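**Testell says its kitchen planner can think ahead. The test kitchen is less sure.**

Dec 15, 2024 — Testell released version 2 of its planning software for single-arm robots this week, along with a promise that will sound familiar to anyone who follows this business. Give the arm a plain sentence such as "put the fruit on the board," the company says, and the planner will work out the steps, check them against what the cameras see, and fix its own mistakes.

The software, called Mivirden, has been in trials at a kitchen test site run by Fulteo, a small firm that rents out lab time. Testell published a results sheet with the release. It lists 200 trials across a set of short kitchen chores and gives one success figure for the whole lot, with no split between the easy chores and the hard ones.

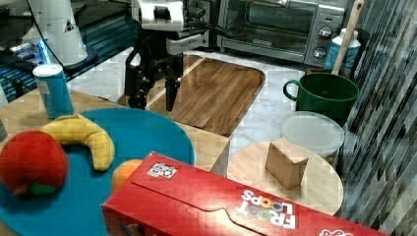
*The gripper over the fruit plate and cutting board at the Fulteo test site.*

That matters more than it may seem. Picking up a plush banana from a wide plate is a kind problem. The toy gives when it is squeezed, and a grip that lands a little to one side will often still hold. Reaching past a mug for something behind it is a much harder one, and a planner can look very good on average if most of its runs are of the first sort.

"We wanted a number people could remember," said Ingrid Kowalczyk, who leads product work at Testell. She said a full table would come out later but did not give a date. An earlier table, promised in September for the first version, has not appeared.

Kowalczyk was more open about how the software works. Mivirden keeps a running list of objects and where it believes they are. Before each move it plays out several possible paths and throws away any that pass too close to something on the list. If the arm ends up somewhere it did not expect, the planner starts over from the new position.

The weak point is the list. Danai Vrettos, an engineer who tests planning tools for Admasu and has used Mivirden on her own bench, said the planner is only as good as the last clear look it got. When the arm blocks a camera, the software keeps the old position of whatever is hidden and carries on as if nothing could have moved.

"It's confident right up to the bump," she said. Her group ran the same task 50 times with a second camera and 50 times without. She would not share the scores, which belong to a client, but said the gap was wide enough that she no longer runs it on a single view.

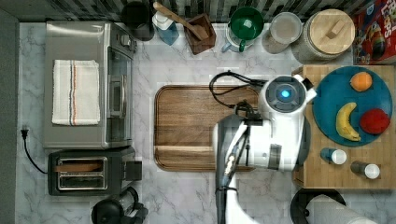 *The work area from overhead, with the arm reaching across part of the cutting board.*

Testell's own setup guide calls the second camera "recommended." Vrettos thinks it should say "required." Kowalczyk said the wording is under review.

There is also the question of who steps in. The results sheet counts a run as a success if the task is finished within the time limit, and a footnote allows one "operator prompt" per run. Friederike Stöcker, who schedules the trials for Fulteo, said a prompt can be anything from retyping the instruction to telling the planner which object it has missed. The sheet does not say how many runs needed one.

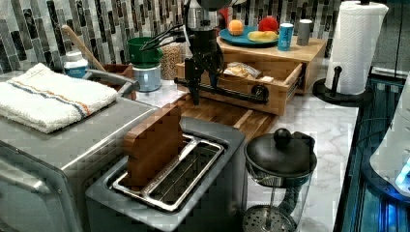

Recovery is the feature Testell talks up most, and it is the one the release says least about. A planner that can start over after a bad grasp would be worth paying for. But starting over is only useful if the software knows the grasp was bad, and stand-in objects can hide that. One of the Fulteo props is a bread-shaped wooden block standing in a toaster slot. A block like that won't tear or crumble, so a rough pull and a careful one may both go down as a pass. Real bread would sort them out quickly.

Stöcker said the site would be glad to run messier tests if a customer asked for them. So far Testell hasn't booked any.

Current users get the update at no charge. New licenses are sold by the arm, and Testell did not provide a price.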